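From: Yurii Hutsuliak
To: members list
Date: Wed, 23rd March
Subject: Re: [members] Retention of sign-in logs, and the form

Anjani Sembiring wrote:

> Thanks for circulating the draft notice. Two things before I can
> sign it off for Plemow.
>
> First, the notice says sign-in logs are kept for 60 days. Our
> contract with Kakik says 48. Which one are we telling people?
>
> Second, the contact form still asks for date of birth. I raised
> this in January and was told it was there so that we could tell
> who is under 18. If that is all we use it for, a tick box would
> do the job and we would have a lot less to look after.
>
> Also, has anyone gone through the old Busten export yet?
>
> Anjani

Anjani, all,

On the first point, the contract is right and the notice is wrong. The 60 came from the old Kobzar policy, which I used as a starting text and did not check closely enough. Kakik deletes the logs at 48 days on their side, and we don't keep a second copy. I have corrected section 4 and the table at the end. Section 7 mentions the same period in passing, so if you printed the draft, please change it there too.

One exception needs to be in the notice. If there is a security incident, we can ask Kakik to hold the logs for the period in question until it is closed. We have never done it, but the contract allows it and people should be told. My wording is: "We may keep sign-in records for longer where we need them to investigate a security incident. We delete them when the investigation ends." If someone wants an upper limit on that, send me a number and the thinking behind it. 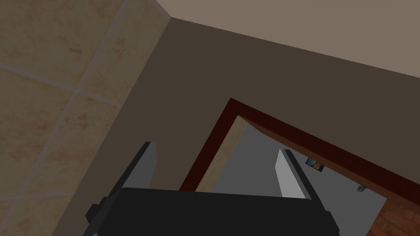

On date of birth, I agree with Anjani. I went back through the code for the form and the only thing the field does is set a flag for under 18. The date is then stored with the rest of the record and never read again. I will replace it with a tick box on the staging site this week. The existing dates will need to be cleared as a separate job, and I would like a second person to look at the script before it runs. The flag has to be kept when the date goes, and it will be out of date for anyone who has had a birthday since they filled in the form. My suggestion is to recalculate it once from the stored date and then clear the date.

The Busten export is a bigger problem than I thought. It has 865 records in it, and many of them are people who asked to be removed before we moved off Busten. The requests were handled in the live system but the export was made earlier and just sat on the shared drive. I have moved it to a folder only Anjani and I can open. I'd like to delete the whole file. Everything we still need was migrated at the time, and I have checked that the current records do not depend on it.

Does anyone object to deleting it? Please answer on the list so there is a record. If you have your own copy, on a laptop or in an old mail attachment, tell me, even if you plan to delete it yourself. I need to write down where copies were.

Still open from the last round: the paragraph on cookies, which says we use none apart from the session cookie. I think this is true for the main site. I don't know about the booking pages.

Revised draft is in the usual place.

Yurii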